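Exercise bicycle

An exercise bicycle, also called a stationary bike or simply an exercise bike, is a machine for cycling on the spot. It has a saddle, pedals and handlebars like an ordinary bicycle, but no road wheels, and the rider works against some form of resistance instead of moving forward. It is among the oldest machines still used for indoor training, and one of the most widely owned. It turns up in gyms, hospitals, spare bedrooms, ships, research laboratories and even in orbit, a remarkable range for something with so few moving parts.

History

The ancestors of the exercise bike go back to the end of the eighteenth century, when hand and foot machines were built for people who could not walk far or who were recovering from illness. Some had wooden treadles for the feet and cranks for the arms, so that the whole body could be worked from a chair. The arrival of the pedal bicycle in the nineteenth century changed everything. Riders quickly saw that a bicycle on a stand made a fine winter trainer, and makers began to sell purpose-built machines soon afterwards.

Early indoor riding was also a popular form of show. Two cyclists would pedal side by side on rollers while a large dial showed their progress to the crowd, and these races filled theatres and music halls. The thrill lay in the sheer speed of the legs, as the riders themselves went nowhere at all!

In the twentieth century the machine moved into medicine. Doctors needed a way to make a patient work at a known, steady rate while heartbeat and breathing were measured, and a braked bicycle was ideal. The word ergometer, meaning a device that measures work, dates from this side of the story and is still used for the more exact machines.

Types

Upright bikes place the rider above the pedals, much as on a touring bicycle. Recumbent bikes have a wide seat with a backrest and put the pedals out in front, a layout that many people with sore backs find kinder. Indoor cycles, built for group classes, have a heavy flywheel and a racing position. Air bikes replace the flywheel with a large fan, so that the harder the rider pushes, the harder the machine pushes back.

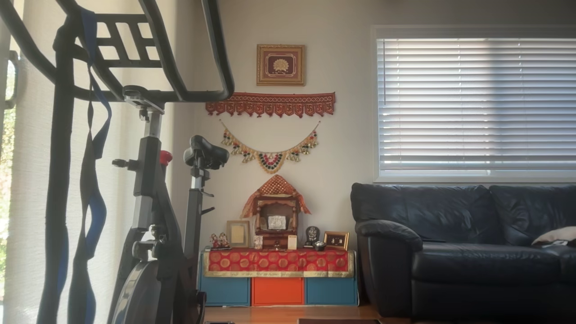
Exercise bike with a padded seat and a red resistance knob.

Resistance

The charm of the exercise bike lies in how many clever ways have been found to make pedalling harder. The simplest is friction, in which a pad or a belt presses on the flywheel. It is cheap and gives a direct feel, though the pads wear and need replacing. Magnetic resistance brings magnets close to a spinning metal wheel without touching it, and the result is wonderfully quiet. Electromagnetic machines do the same with coils, which lets a computer alter the load smoothly in the middle of a ride.

The effort is usually given in watts. A rider holding 200 watts is working hard enough to light several old-fashioned bulbs, and trained cyclists can keep up far more than that for an hour. The physiologist Dagný Skov has called the wattage display "the best teacher in the gym", as it shows beginners straight away how much a small change in pedalling speed can matter.

Clubs and group riding

Group cycling became a craze in the 1990s and has never really gone away. Music, a leader and a room full of whirring wheels turn a solitary exercise into something close to a dance class. Local clubs have taken it up with great energy. In Karkville the indoor riding club founded by Wolfram Hagedorn holds a relay every December, with teams of 3 sharing one bike through the night and cheering each other on.

Setting up

A good fit makes a huge difference to comfort. The saddle should be high enough for the knee to stay slightly bent at the bottom of the stroke. If the hips rock from side to side, it is too high. Handlebars are a matter of taste, and many newcomers prefer them a little higher than the saddle. Regular care is light work: wipe down the frame, check that the pedals are tight, and listen for new noises from the crank.

See also

Bicycle trainer
Cycling cadence
Flywheel
Rowing machine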